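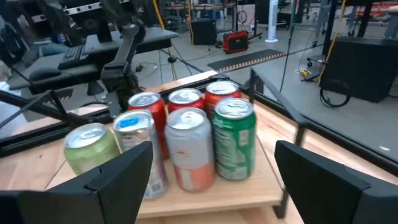 The trail around Kassab Ridge is 2 miles longer than the map at the parking lot says it is, and that small fact is how this whole report got started. I walked it for the first time in December with my cousin and a borrowed GPS watch, expecting an easy loop before lunch, and we got back to the car hungry and a little cross with each other. For my outdoor recreation class I had to choose a local trail and write up how well it serves the people who use it, so the choice was easy after that. Drinks matter more than you would think on a walk like this one, and a few canned drinks standing together on a wooden tray, a bright green one and a silver-white one with orange and pink on its lower half among them, are a very welcome sight at the end of it, but up on the ridge you want plain water and more of it than the sign suggests. I will come back to the sign.

Trail Signs and Walker Comfort on the Kassab Ridge Loop
23 March 2025
By Dorin Matei

The loop begins at the Clelley trailhead, behind the old gravel lot, and climbs through oak and then pine until it reaches the open rock at the top. The highest point is 1535 feet, so no one is going to need ropes or special boots, and I met people of every age up there. One gentleman told me he had been walking it since before there was a parking lot at all and that the path used to start by the creek. You can still find the old start if you look for it, a flat stone step with nothing behind it now but ferns.

My question was a simple one. Do the signs tell people what they need to know before they set off, and do they help once people are on their way? To answer it I walked the loop in both directions, on cold days and mild ones, and I left a short paper survey in the box at the trailhead with a pencil on a string (the pencil had to be replaced more than once). I got 143 surveys back, a lot more than I had hoped for, and I am very grateful to everyone who stopped to fill one in with cold fingers.

What the walkers said

Most people liked the trail very much and said so, some of them at length on the back of the page. The complaints were mostly about the same spot, the fork below Gomodetti Spring, where the blue blazes stop and the path to the left looks wider and more friendly than the one you want. It goes down to a fence. I took it myself the first time and so did my cousin, who had been telling me for the last half hour that he never gets lost. Going clockwise you come to this fork tired and with the light in your eyes, and the only blaze is on the far side of a leaning pine. Going the other way you hardly notice there is a fork.

The other thing people wrote about was the distance. The board in the lot gives the length of the original loop, before the path was moved around the washed-out bank on the Cleltov side, and the new section was never added in. It also says the walk is suitable with "light refreshment," and I think that wording must be as old as the number. Several parents wrote that their children ran out of water before the descent. The spring is pretty but I would not drink from it, and there is no notice there to say whether you can.

What I would suggest

I would put two new blazes at the fork, one for each direction, at a height where a child can see them. I would correct the distance on the board and add the climb, which came to 301 feet from the lot to the top on my watch. I would also like to see a bench at the overlook on the Cleltov side - that is my own wish and was not part of the survey, but my knees voted for it.

If I did this project again I would start earlier in the fall, when there are more visitors, and I would ask people which way around they walked. I left that question off and regretted it almost at once, as I can't tell from the surveys how many of the people who got lost were going clockwise. My own guess is nearly all of them. I plan to put a new form in the box after the mud dries up, with that question at the very top, and a pen this time.

Contact: Dorin Matei, Outdoor Recreation student projects | Copyright 2025 | Back to top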